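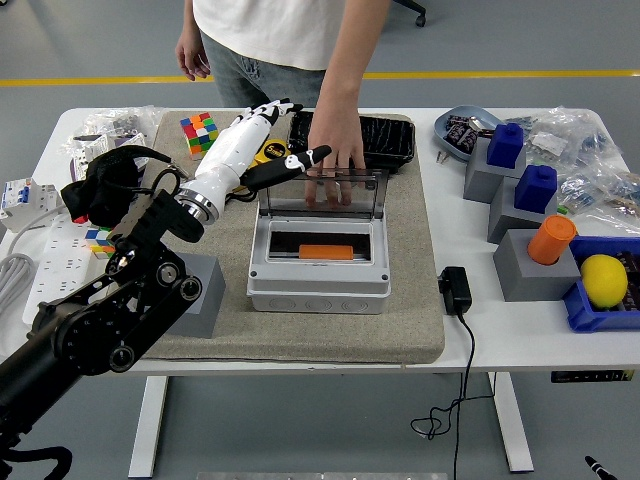

A shared bench in use: arm at the left, enclosure on the felt mat, small parts toward the back.

Planning and Budgeting for a Robot Arm in the Workshop

Workshop Tips › Equipment › Before You Buy

Members who are considering a robot arm for a home or community workshop are asked to read these notes before requesting quotations. They were first prepared by Theophilus Agbeko for the Skostmont workshop and were revised in October after the second bench was fitted out. Prices are those paid by Skostmont and will differ elsewhere.

Decide on the task first

Write down one task that the arm is to perform and the objects it will handle. A single paragraph is enough. "General help at the bench" is not a task and cannot be priced. "Closing the cover of a small electrical enclosure and moving it to the back of the mat" is a task, and a supplier can say whether a given arm and hand are suited to it.

Hinged covers deserve particular attention. A cover that a person shuts with a flat palm may call for more reach, or a different wrist angle, than the catalog figures suggest. Take a sample of the actual part to any demonstration. Suppliers generally demonstrate with their own parts, and those have been chosen to go well.

Arm and hand are separate purchases

The price of an arm rarely includes anything at the end of it. A two-finger gripper is the least expensive choice and is sufficient for blocks, cups and most boxes. A five-finger hand costs considerably more and should be bought only where the task requires it. Ask the following in writing:

Does the wrist flange match the hand, or is an adapter needed?
Is the weight of the hand deducted from the stated payload?
Are replacement fingertips sold singly?
Who supports the software if the arm and the hand come from different firms?

The last question was overlooked on our first order. Skostmont bought its arm through Heritz and its hand through Redudo, and for several weeks each referred us to the other. Later orders name one firm as responsible for the complete assembly.

The bench

A table with steel legs and a plain top is adequate for a small arm, provided that it does not rock. Allow for the full sweep of the arm, and then for a person to stand at the far side and work comfortably. Zeyu Hou, who maintains the benches, recommends marking the sweep on the floor with tape before the table is bought. Our first table was returned on the strength of that exercise, at a carriage charge of $269.

A felt mat is a modest expense and a worthwhile one. It keeps small items from sliding, protects the tabletop and gives everyone the same working area. Buy one mat large enough for the task in place of several small ones, as the joins catch on the corners of boxes.

Sample budget for one bench

The figures below are for the bench and its fittings only. The arm and hand are budgeted separately.

Table, mat and clamps: $554
Power, cable covers and emergency stop: $534
Return carriage on first table: $269
Reserve for repairs, first two years: $2000

Members have questioned the size of the reserve. It was set after discussion with Gökçe, the repair shop we use, and covers one joint replacement and one service visit. It is not to be spent on accessories. Where the reserve cannot be funded at the outset, the purchase should wait until it can.
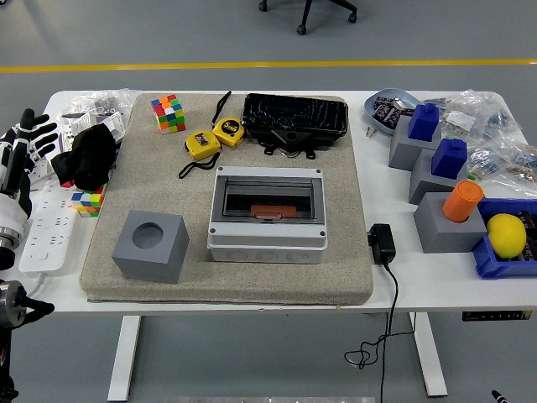
Sockets and cables are the items most often left out of a plan. Count the plugs before ordering, including chargers and adapters that are used only now and then, and choose a power strip with places to spare. A cable that hangs over the front of the table should be clipped up before the arm is switched on. Cable clips cost very little and ought to be ordered with the table, as they are seldom bought afterward.

Small parts and practice pieces

Set aside money for items to be handled in trials. Expensive pieces are unnecessary. Tape measures, puzzle cubes and a lemon between them offer hard edges, flat faces and a curved surface, and most households have them already. Simple stands that hold a cup or a block in a fixed position are more useful than their appearance suggests, and can be printed or cut from scrap.

Parts that arrive in clear plastic bags should be moved to trays or bins as soon as they have been checked against the order. Bags are awkward to pick up, slip from the pile and conceal what has run out. Two shallow trays and one deep bin have proved sufficient for each of our benches. Label the bin on the side that faces the operator.

Tools that belong to the person and not to the arm – tape measures, pens, gloves – should have an agreed place outside the sweep. On a busy bench they drift toward the middle, and time is lost in clearing them.

New or used

Used arms are offered frequently and may represent good value. Before agreeing to a price, request the hours of operation, the date of the last service and a demonstration of every joint through its full range. Listen for grinding at the base. Confirm that the controller and the hand-held stop are included, and that the software license can be transferred. An arm without a transferable license should be treated as spare parts and priced accordingly.

Hiring is a reasonable alternative for a task lasting less than three months. Check whether the hire charge includes delivery in both directions, and whether the bench must be inspected beforehand.

Before the order is placed

Read the written task once more and compare it with the quotation line by line. Confirm the delivery entrance and the width of the doors. Confirm that the bench outlet is on its own circuit – the electrician should be booked before the arm and not after. Electrical work inside any enclosure remains a matter for a qualified person, whatever the arm is able to lift or close.

Quotations should be kept with the bench log, including those that were declined. Requests for the Skostmont planning sheet may be left at the front desk before 4 p.m.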